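# Small kitchenware, flat layout

The Skekon kitchenware pages cover cookware, tableware and play food that share one set of shelves. Entries on this page deal with the flat layout: pieces set out on a white top, viewed from above, with space between them. Side views, weights and box labels are kept on the shelf pages.

The full set is listed under 272 entries. A piece with a loose lid has one entry for the body and one for the lid. Play food is listed by piece, except for slices that close up into a whole fruit, which are listed as one. Entry 37 was a gravy boat and has been left blank so that later numbers do not move.

## Layout rules

A top view suits pieces that are known by their outline. Plates, colanders, spatulas and pans with side handles all read well from above. Cups, jars and tall pots do not. From above a cup is a circle, and the only useful facts it gives up are the color, the width of the opening and whether there is a handle. Height has to come from the shelf pages.

Pieces are set with their handles clear of other pieces. Overlap is allowed where one piece would rest on or in another in normal use. Cutlery may lie on a plate. Lids may not lie on pots other than their own.

White tops give good contrast for green, red and black. They are poor for clear plastic and for the pale yellow bowls, which go on the gray top at Eteck instead. 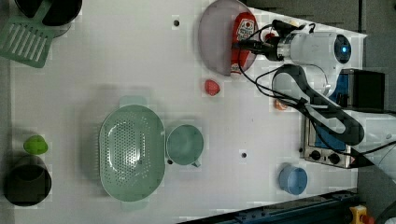
Color is the first sort key in this set, ahead of use. The list has four main groups (green, red, blue, black) and a fifth for everything else. It is a coarse method, and it breaks down once a color covers both soft and strong shades. The pale green colander, the measuring cup beside it and the slotted spatula in the far corner sort together with no trouble. The toy fruit above the black pot is a much brighter green and sits badly in that group, so play food now carries its own mark in the second column. The light blue cup shows only its round opening, as set out under the layout rules.

## Notes on single groups

**Colanders.** Listed by outline first, then by handle. Round and oval are separate outlines. On the oval pattern the two short handles are at the ends, and the long axis is measured with the handles left out. Rows of holes are noted as rows; single holes are not recorded. Feet, where fitted, are noted from the underside.

**Measuring cups.** Listed singly, even when they came as a nest. The handle is short on the pale green one, which makes it easy to confuse with a scoop in the written list. The word "scoop" has been taken out of the list for this reason and is kept for the flour and rice tools only.

**Plates.** Rim width, color, and whether the rim is plain or raised. The mauve-gray plate is entered under "other" for color. It was first entered under blue and later under red, and both entries can still be found in older copies of the list. Copies with the old entry should be thrown out.

**Bottles.** A bottle lying down is measured along the body with the cap on. Red ketchup bottles are entered as "bottle, sauce" and the label is described in a few words: white panel, red tomato logo. Small print on labels is not copied into the list. Bottles go back on the shelf upright with the label to the front.

**Play food.** Strawberries, being small, are the pieces most often missing at the end of a day. They are kept in a lidded Gromeo tub on the lowest shelf and are not mixed with the vegetables. Any fruit that cannot be named with confidence is entered as "fruit" plus the color.

**Pots.** Black pots are hard to tell apart in a top view, and the shelf number is needed to be sure of a match. The number is on a paper tag tied to the handle during storage and taken off for layouts. Outside width at the rim is the main measurement. Depth is taken inside, at the center.

**Ovens and other appliances.** Not part of the 272. The toaster oven with the stainless body and black knobs is carried on the appliance list, along with the kettle and the hand mixer. Appliances have no color group.

## Storage

Shelves are numbered from the bottom. Shelf 1 takes play food, shelf 2 cups and measuring tools, shelf 3 plates on edge, and shelf 4 colanders and bowls. Pots go on the open rack by the door. Spatulas, ladles and turners hang from the Nic Aodha rail with the working end down. Load per shelf is held to 100 pounds, which only the plates come close to.

Shelf liners are cut 7 inches short of the full depth so that the back edge stays open to air. They are wiped with a damp cloth, dried and put back the same way up.

## Changes to this page

- Gray top added for clear plastic and pale yellow.
- "Scoop" removed from the measuring cup entries.
- Plate entry moved from red to "other."
- Second column opened for play food, January.
- Handle length on colanders dropped. Old values are kept in the remarks column until the next full check.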